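Can a machine do my chores yet? Your questions answered

Reading time: 6 minutes
Last updated: November

I get the same questions by mail every week, from people with a small shop and from people who only want somebody else to wash the dishes. I have put them on one page. I work with automation for packing benches, and English is my second language, so please forgive a strange sentence here and there.

Is there a robot today that can do all the housework?

No. There are machines that do one chore well. The floor vacuum is the best known, and the dishwasher is so old that we forgot it is a machine. A single machine which goes from the sink to the laundry to the toys on the carpet, in a house it did not see before, you cannot buy at a price that a normal family would pay.

What is the difficult part? It looks so easy.

The hands. Driving across a room is mostly solved. Taking a small paper packet out of a cup is a different matter, because the packet bends, the cup is light and can fall over, and one hand must often hold the cup while the other hand pulls. You do it while talking on the phone. For a machine, these are several problems which arrive in the same second.
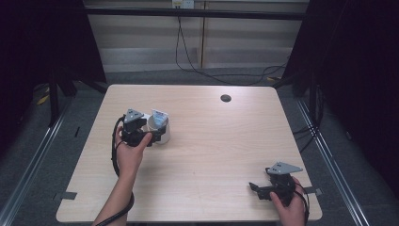 Rhea Espiritu

How do machines learn such work?

More and more, they learn from people. A person does the task with a gripper in each hand, and the movements and the camera pictures are saved. Then a program studies many of these recordings and tries to find what they have in common. The old way was to write down each position by hand. The old way is still very good if the part always comes to the same place.

Why not simply record a person with bare hands?

Some groups do this also. But our fingers can do many things that two stiff jaws cannot. If the person works with the same kind of jaws that the robot will have, the recording shows only movements that the robot has a chance to repeat. The person will be slower, and gets tired in the thumbs. I tried it for one afternoon and I dropped more than I placed.

How many recordings are needed for one chore?

It depends on the chore and on how much the surroundings change. In the project I know best, which we called Peta, we had 2984 recordings of putting small items into cups and taking them out again. After we removed the bad ones and recorded more, we finished with 3413. With these the arm could manage cups on a table of the right height. When we gave it a taller cup, it was lost again, and we had to record more.

What counts as a bad recording?

One where the person hesitates a long time, or where a hand covers the object so that no camera can see it. Also one where the person does something clever that he will never repeat. A successful task can still be a poor lesson.

Do the gripper fingers matter, or is it all software now?

They matter very much. People write to me about the software and almost never about the fingers. A flat pad is good for boxes and for the sides of a cup. For a coin or a sheet of paper lying on a table, it is bad, because there is no edge to take hold of. A soft lining helps with smooth things, but linings wear and tear, and then the same movement gives another result. I recommend to look at the pads at the start of each shift and to keep spare ones in the drawer. 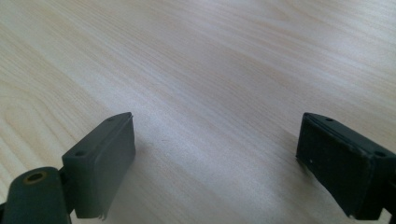
The distance between the pads is the second thing to ask about. A seller will tell you how much weight the gripper can lift, and this number is nice, but in a kitchen or a packing room you will much sooner meet an object that is too wide. Measure your widest item before you telephone anybody. Measure also the narrowest place where the fingers must go in, for example the opening of a cup or a carton, because open fingers need room on the outside as well.

Which jobs in a small shop can be automated already?

Jobs where the item is stiff, the place is fixed and the number of different items is small. Filling a tray, moving jars from a belt to a box, putting a lid on. At Felanlow, a shop that packs tea and spices, one arm loads jars and does it well. The paper sachets are still put into the gift cups by people. We tested this for 4 weeks with an arm and the result was not good enough for customers.

What about folding laundry?

Folding towels, on a clear table and with patience, yes. Folding a mixed basket from a family with children, no. A shirt that is inside out is a big difficulty. Please ask to see it done with your own laundry, and ask how long it takes.

I saw a video where a robot cleans a whole kitchen. Is it fake?

Not necessarily. Ask three things: is a person steering it from another room, is the video played faster, and how many attempts were made before this one. I do not say that the makers are dishonest. A video shows the good day.

Should I wait or should I buy now?

For the home, wait, except for the vacuum. For the shop, write down one boring job which does not change and get an offer for only this job. If the seller wants to begin with the most complicated job, choose another seller. The arm at Felanlow needed 18 months to pay for itself, and it was a simple one.

Will it be safe near my children?

An arm made for working beside people moves slowly and should stop when it touches something. This does not help if it is holding a knife. I would not leave any arm running alone with small children in the room.

Comments

Wedard
We have the same trouble with sachets, ours are the shiny kind and they slide out of the pads. Did you try suction?

Rhea Espiritu
Yes, on flat ones lying down it worked. Standing in a cup there is not enough flat surface for the suction cup to sit on.

Bite
My husband wants to know about the dishwasher. Not the washing, the emptying!!

Rhea Espiritu
Plates are possible if they always stand in the same rack. For glasses and the spoons at the bottom, your husband must continue for now.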